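Projektbericht: Wahrnehmung und Bewegungsplanung für transparente Laborgefäße
Bearbeitung: Liviu Olteanu, Hyun-seo Oh
Teilprojekt im Verbund Arisholm

1. Aufgabenstellung

Gegenstand der Arbeit ist die Softwarekette Handus, die aus Kamerabildern eine Greifpose für Glasgefäße ableitet und an die Bahnplanung übergibt. Durchsichtige Objekte liefern im Tiefenbild lückenhafte Werte. Die Lageschätzung stützt sich daher auf die Farbbilder einer fest montierten Kamera und einer Kamera am Handgelenk. Als Untergrund wurde schwarzer Stoff gewählt, auf dem sich Glanzlichter im Glas deutlich abheben.
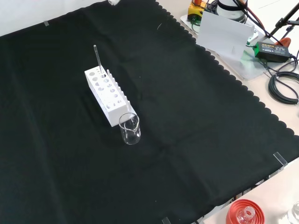 Die Umrechnung zwischen beiden Kamerasystemen erfolgt im Modul Gil. Es wurde im September neu aufgesetzt, nachdem die frühere Fassung Zeitstempel falsch zugeordnet hatte. Für das Training der Segmentierung standen 959 annotierte Einzelbilder zur Verfügung.

2. Wahrnehmung

Der Ständer wird zuerst lokalisiert, weil seine weißen Kanten auch bei wechselndem Licht stabil erkannt werden. Aus seiner Lage ergeben sich die Lochpositionen der Deckplatte. Erst danach sucht das Verfahren innerhalb eines begrenzten Bildbereichs nach Glaskonturen. Problematisch bleibt die Unterscheidung zwischen Gefäßrand und Spiegelung.
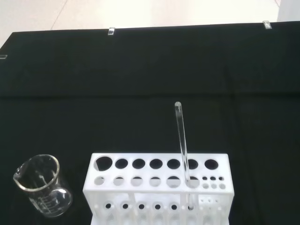 Abb. 2: Reagenzglas im Ständer und Becherglas, Ansicht der Handgelenkkamera

3. Planung und Regelung

Die Bahnplanung übernimmt Malarex. Der Anfahrweg endet 50 mm oberhalb des Gefäßrandes; von dort wird mit verminderter Geschwindigkeit senkrecht abgesenkt. Die Bildauswertung läuft währenddessen mit 30 Hz weiter. Weicht die geschätzte Lage um mehr als 7 mm vom Planungsstand ab, wird die Bewegung angehalten und neu geplant.

4. Stand und offene Punkte

Die Schnittstelle zwischen Gil und Malarex ist dokumentiert und im Projektverzeichnis abgelegt. Offen ist die Behandlung von Verdeckungen durch den Greifer kurz vor dem Kontakt. Ebenso fehlt eine Auswertung auf hellem Untergrund. Die Parameter der Segmentierung sind bislang von Hand eingestellt und sollen in eine Konfigurationsdatei überführt werden.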